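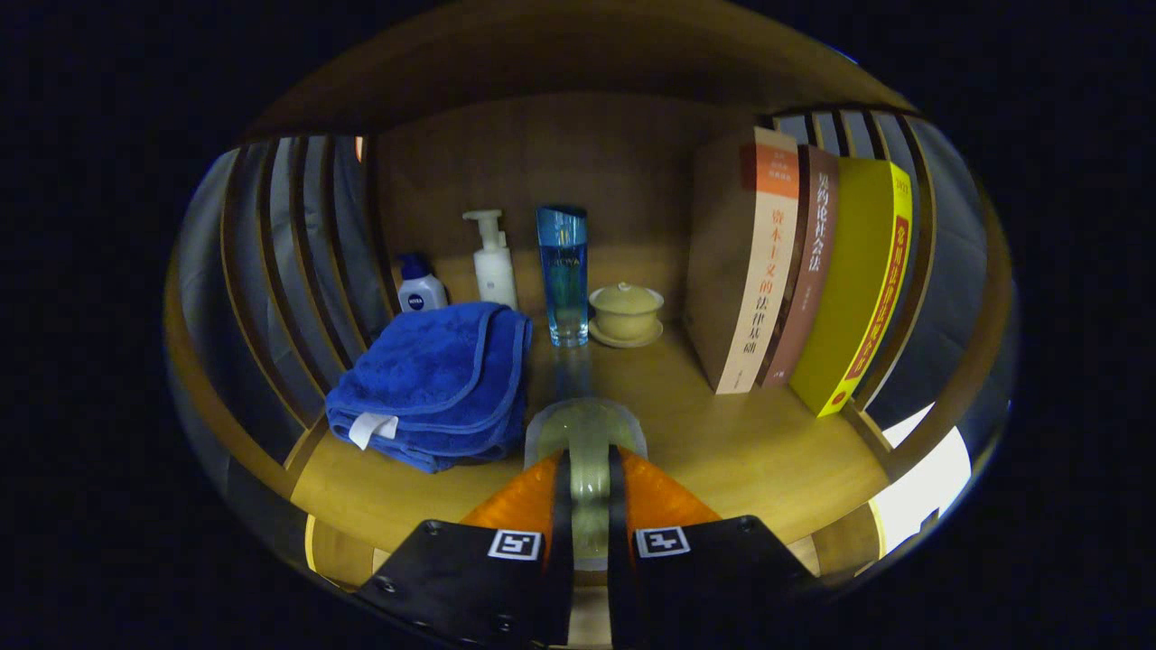
Přemysl Michalík

Ma petite autorail à l'échelle N est enfin révisée. C'est le numéro 418 de la ligne de Girkedcombe, et elle roulait mal depuis lundi.

Le moteur était bon — seulement les contacts des roues étaient sales. J'ai démonté les 3 essieux porteurs.

Après, elle a fait presque 638 tours sans s'arrêter.

Prochain travail : le décor de la gare d'Ostthorpe. Quelqu'un connaît-il une bonne colle pour le ballast fin ?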